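Comow laundromat, Drarcombe - weekend attendant wanted

Part time, Saturdays and Sundays, 7 am to 2 pm. Start ASAP, April at the latest. Corner of Marquez Street, the shop with the green awning, bus stops right outside.

The job: open up, wipe down machines, empty lint traps, wash-and-fold orders, make change, help people who can't get the dryers to take their card. Some lifting. Drop-off bags can go up to 20 pounds, more if somebody brings comforters. Mopping at close of shift.

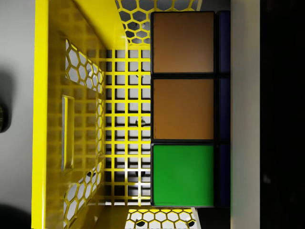
Experience nice but not needed, we train. Two paid training shifts on a weekday evening, whichever suits. You do need to be on time, the Saturday regulars are at the door before we are. Some Spanish a big plus.

Pay is hourly, paid every other Friday, plus you keep your tips from wash-and-fold. Free washes for your own stuff. There's a $900 bonus if you stay thru the full year. Must be 18 or over and OK working alone for the first hour.

Also looking for someone to cover holidays, ask if thats more your thing.

To apply: come by the counter and fill out the form, or leave a note with your phone number and the best time to call. No resumes neccessary. We also run the Virketti shop so say which one is closer for you.

Posted 2/10/24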